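Section 4. Setting up a kitting station for the arm

If you've come straight here from the Section 3 wiring chapter, take a breather, because this part is a lot more fun! There's no crawling under benches. You'll need tape, a cardboard sheet, the boxes and bins you plan to use, and whoever does the packing at your site now. Please don't skip that last one. I set up the first station at Haworth by myself over a weekend, very pleased with it, and Ratree Prasertsri had moved half of it by lunchtime on the first shift. She had been packing marker sets and block sets by hand for years and she knew which lids fight back.

I've written this the way I'd tell it to you if we were standing at the bench, so it wanders a bit. The numbered bits are the ones to follow.

4.1 Before you start

You should already have the Galtier controller powered and the arm parked. Check that the station key is turned to SETUP. In SETUP the arm will move only while you hold the enable grip, and it moves slowly.

CAUTION: Keep your hands out of the taped area whenever anybody is holding the enable grip, and that includes you. I know it's slow. The fingers can still pinch you against a box wall.

4.2 Laying the grid

1. Put down the cardboard sheet and fix its corners. We like cardboard on the packing stations (it's dull, so you don't get glare off it, and it costs next to nothing to replace).

2. Run your long strips of blue painter's tape first, from the operator's side toward the arm. Press them down with your thumb as you go.

3. Run the cross strips. You want clear crossings, but don't fuss over ragged ends. I used to trim every one with a knife and it made no difference at all to the people using it.

4. Write the cell names on your station sheet and keep the sheet at the bench. Don't write on the tape, as you'll be pulling some of it up before the week is out.

Note: The grid is for people. The arm works from its own calibration and doesn't care about your tape. What the tape does is let one person say to another "the box goes back across the second row" and have it mean something at shift change.

4.3 Placing the boxes

Now for the containers. Marker sets go in the long divided boxes, one marker to a compartment, and block sets use the bigger bins with the clamp-down latches. Both have frosted lids on our line, so you can tell what kind of thing is inside without opening up, but you can't read a label through one. Keep that in mind when you decide where your paperwork lives.

1. Set the box on the grid with at least one latch facing a side you can reach.

2. Close the lid and press along the whole rim. A latch can sit down nicely while the far corner is still up.

3. Step back, take the enable grip and bring the gripper over the box with the fingers open. Stop well above the lid.
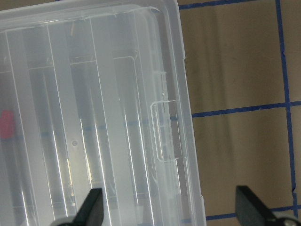
4. Jog down in the smallest step until you're happy with the height, then press STORE once. Wait for the tone. If you press it twice you'll get two stored points on top of each other, and the arm will pause at that spot every single cycle. (Guess how I found out.)

5. Back off straight up before you go sideways. Always up first!

A box doesn't have to be dead square to the tape. The station tolerates a bit of a slant, and so should you. At Haworth we lost most of a morning to nudging boxes back and forth until Elsie Staniforth, who leads the packing crew, asked me what I thought I was gaining. Nothing, as far as the log could show. We ran 469 cycles that day with the boxes sitting however people had put them down, and the faults we did get were all lid faults.

CAUTION: Don't hold a box steady with your hand while the arm is being jogged. If it slides, let it slide, release the grip, and start over from step 3.

4.4 Trays and loose pieces

A tray is where pieces wait before they're packed, or where they go when something about them needs a second look. You can use one tray for both jobs, but I'd talk it over with the crew first. At Prudatmont they tried a shared tray and ended up with good pieces being inspected twice and odd ones being packed.

1. Choose a tray with a raised rim, so pieces can't roll or skid out.

2. Put it beside the bin. It's fine for the bin to overlap the tray a little if your bench is short on space, as long as the part of the tray you're using stays open.

3. Make sure the bin isn't rocking where it sits over the rim. Push gently on each corner of the lid. If it tips, move the tray out.

4. Check that you can get a finger under the latch without reaching across the tray.

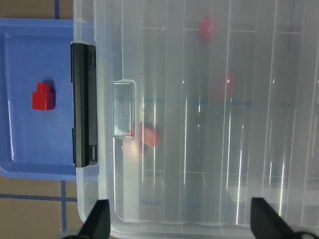 5. Pick a piece up from the tray by hand and put it back somewhere else. Do that three or four times while a second person watches the preview on the Lorov panel. The outline should follow the piece to each new spot. Key still on SETUP, enable grip hanging on its hook.

6. If the outline lags or jumps to the bin, open VIEW and redraw the tray area so it ends short of the bin wall. Pieces showing through a frosted lid can fool it, especially when they're the same color as the one in the tray.

Note: Shiny lids with ribs throw streaks of light. Move your lamp before you touch any settings. I mean it, the lamp first.

4.5 Who does what now

I wanted this in the manual and was told it belonged in a memo, but people read manuals and they don't read memos - so it's going in.

Before the station, a packer at Haworth filled boxes and closed lids all shift. With the station running, the arm does a good share of the picking and the packer looks after what goes in and what comes out. It's a different kind of tired. Ratree told me her wrists felt better within a couple of weeks and her eyes felt worse, so we gave her a better stool and a ten-minute swap every hour with whoever was on labels. Please plan the swaps before you go live. They're hard to bring in later when the schedule is already tight.

Some things to settle with your crew, in whatever order suits you:

- Who may turn the key from SETUP to RUN. We have two people per shift and their names are on the station sheet.

- What a packer does after a fault. Ours can clear one lid fault on their own. A second one on the same box and they set the box aside and pack it by hand.

- Whose count goes in the report. In our first full month the station logged 2629 sets, and 600 of those had been finished by hand after a fault. For a while the whole lot was going down as the arm's work, and the crew was quite rightly annoyed. Log the two separately from day one.

- Pay grade. I can't help you with this one, but somebody will ask, and they should get a proper reply. Elsie took it up for her people and the station operators at Haworth moved up a step in December.

No jobs went when our station came in. I can't promise that for your site, and I'd ask you not to promise it either unless it's in writing from whoever decides.

4.6 First run

1. Clear the grid of pens, cups, tape rolls and elbows.

2. Hang up the enable grip and turn the key to RUN.

3. Press START and let the arm finish one full cycle with everyone standing back.

4. Open the lid yourself and check the contents against the order. Do this for the first ten boxes, even if they all look perfect through the lid.

5. Have the packer who'll be working the station press STOP at least once during a cycle, so they know how far the arm travels before it comes to rest.

6. Fill in the first line of the station sheet together.

If you get fault 1175 at this point, the lid height is stored too low. Go back to 4.3 and do steps 3 to 5 again for that box only. You don't have to redo the tray.

Spare station sheets are at the back of the binder, after the parts list.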